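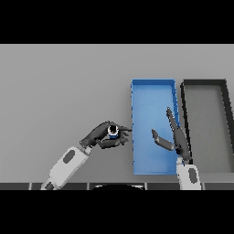
Simulated two-arm sorting cell with a blue tray and a dark tray.

The Pasaribu cell is a planned two-arm workstation at Florevska. Planning began in March under Herman Hutapea, with simulation carried out before any hardware was ordered.
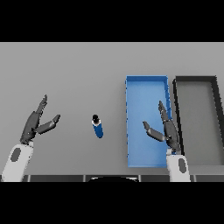
The equipment budget was divided into 62 lines, of which hands and spare fingers took up 12. Delivery was quoted at 275 days. Trays were budgeted separately, under consumables.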